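Rovik Soft Finger Kit, pair, black
Javico Robot Parts, Hepburn workshop
Item 84 in the parts list

Price: $300 the pair, plus postage
Stock: small batches, next lot due in July
Page last touched up February 2025

G'day, and thanks for clicking through! These are the replacement fingers I make for small parallel grippers, the sort you end up with if you've built an arm in the garage or you share one with a few mates at a makerspace. I started on them for my own build and then people at the Gatham open shed kept asking for a set, so now they've got their own page and a bag with a label on it.

What's in the bag
One pair of fingers, black
Two adaptor plates, M3 pattern
8 screws, plus a spare or two if I've been generous
A printed sheet with the closing force settings I use at home

Why I bothered
The fingers that came on my gripper were fine for blocks. Give them anything floppy and they'd pinch a bit of it, let go halfway up, then pinch air. I wanted an arm that could help sort the washing (yes, I know, everyone wants that), and cloth needs a finger that's slim enough to get down beside a basket wall but has a bit of give at the tip. It took me most of a winter and an embarrassing amount of filament to get a shape I liked.

Fitting them
Power the arm down first, please. Take off the old fingers, offer up the adaptor plate and nip the screws up evenly - they only want to be snug, and if you lean on the key you'll strip the thread. Then re-run your zero, as these are a touch longer than most stock fingers. Jhair Cusi did his without re-zeroing and put a nice little dent in his bench, so learn from Jhair.

Setting up for laundry
I practise with socks. They're cheap, there's always an odd one going spare, and they bunch up differently every time you drop them. A plastic basket with holes in the sides is a good one to work over, and I'd go for one with rounded corners so a fingertip doesn't jam in there. Keep your approach slow for the last bit and come in from straight above.

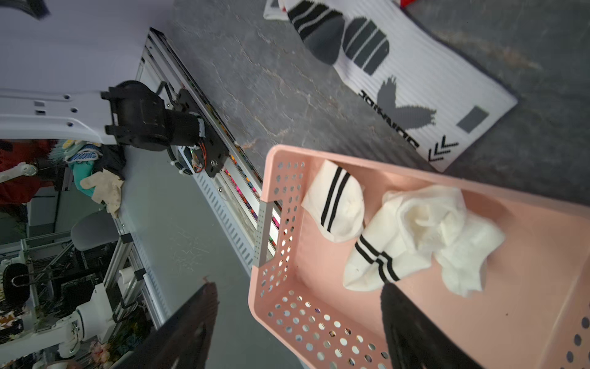
Speed matters more than grip force, in my experience. I had mine clamping way too hard for ages and all it did was wear the tips. Back it off until it just holds a sock, then go up one notch and leave it alone.

Wear and spares
My test pair did 1000 closes before I swapped the tips, and they weren't too bad even then. Tips are sold separately, any colour you like as long as it's black. Wipe them down with a damp cloth now and then, because lint builds up and they go slippery.

Will it fit mine?
Probably, if your jaws have two M3 holes on a flat face. If you're not sure, send me a photo and a measurement in millimetres and I'll have a look after tea. Returns are fine if they haven't been drilled.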